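Community > Garden & Outdoors > Ponds and Water > Cloudy pond after a top-up

Cloudy pond after topping up from the tap, will it clear?
Posted by Róisín Ó Riain

Hi all, hoping one of you pond people can help me. We took on a little wildlife pond when we moved in (357 litres according to the label on the liner, so not exactly Lake Windermere!) and it was lovely and clear until Saturday. The level had dropped a good bit so I topped it up with the hose, and now it's gone like weak pea soup. There are snails in there and at least one newt, and I'm fretting about them.
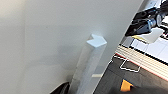

I've got a bottle of Surkell pond clearer in the shed which was left by the people before us, but it says "not for use with amphibians" on the back and I don't want to go poisoning anything. Do I empty it and start again? Leave it? My sister says barley straw but she also says that about most things. No fish, no pump, and it gets sun until mid afternoon.

Niamh Cronin
Don't empty it!! You'd lose all the little things living in the bottom and you'd be right back at the start. Tap water has nutrients in it and algae love that, so a top-up in warm weather often sets off a bloom. Mine did exactly the same the first year and took 14 days to settle, and I did nothing except stand there glaring at it.

What helps is shade and plants. Get some hornwort, just drop it in, it doesn't need a pot. Next time use rainwater if you can (I've a 200 litre butt off the shed roof and it does the pond all summer). And put the Surkell back in the shed, or better still take it to the tip, they've a place for chemicals.

Hafþór Kjærgaard
Barley straw works but slowly. Small net bag, take it out when it goes black.

Pádraig Ó Dubhghaill
Get a filter. I have a Zoto one, cost me 46 quid and the water is like gin. No idea about newts though, mine is all goldfish, so maybe ask Niamh about that bit.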